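August 27, 2025

Up before six again, which at least meant I had the kitchen to myself and could finish the bunting before anybody wanted breakfast. I've been cutting triangles out of old pillowcases for what feels like the whole of August, and my thumb has a dent in it from the scissors. Still, the end-of-summer supper is nearly on us and I do so want it to look nice. We only started it as a bit of a joke, a proper sit-down meal for the neighbours before the children go back to school, and now people ask me about it at Easter!

The plan (it has changed so many times that I'm writing it here to make myself stick to it) is one long table down the middle of the garden, made up of our own and two borrowed ones, with a runner of brown parcel paper along the whole length. I'm going to put pots of crayons out so that everyone can draw on it while they wait for their food. Last year I spent ages folding napkins into something that was meant to be a swan, and they'd all collapsed by the time the soup came out, so this year it's a plain fold and a sprig of rosemary tucked in. The rosemary bush could do with the haircut anyway.

I took the bus into town mid-morning for the last bits. Arnia had the ribbon I wanted, the mustardy one, but only three metres left on the roll, so I had that and made up the rest in a cream which I've decided I like better. Then on to Paucar for jam jars, and I came away with 20 of the little squat ones with no lids, wrapped in newspaper, and carried them about for the rest of the morning clinking like a milk float. My arms ached dreadfully. I had a sit down and a cheese scone before going on, and felt no guilt at all about it.
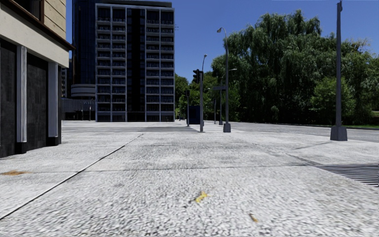 The candles were the real headache. I'd set my heart on floating ones for the big glass bowl, and Cekeck had sold out of everything except a sort of pine-scented thing that would have fought with the food. In the end I bought a bag of plain tea lights and thought I'd stand them in the jars with a little sand in the bottom. The sand is from the children's old pit, sieved twice – I found a marble, a plastic sheep and what I think was once a biscuit.

After lunch I did a trial batch of the plum cordial. The recipe is my grandmother's and says only "enough sugar", so I settled on 600 grams and hoped. It came out a beautiful dark pink and rather too sweet, but with plenty of fizzy water and a slice of lemon it was lovely, and I had a second glass to be certain. I wrote the labels while it cooled, with the dip pen from the Clirkidard set I was given for my birthday. My first few were all blots. I'm getting the hang of the capitals now, though my letter Q still looks like a cat sitting with its back to you.

Menu as it stands: the big onion tart, cold chicken, potato salad with the mint, beans if the beans hold out, and two crumbles. Somebody is bound to bring a trifle. Somebody always does, and I'm always glad of it.

Still to do: iron the tablecloths, hang the bunting (need the tall steps back from next door), place cards, and ask about extra chairs. I'm off to bed with the seating plan and a pencil.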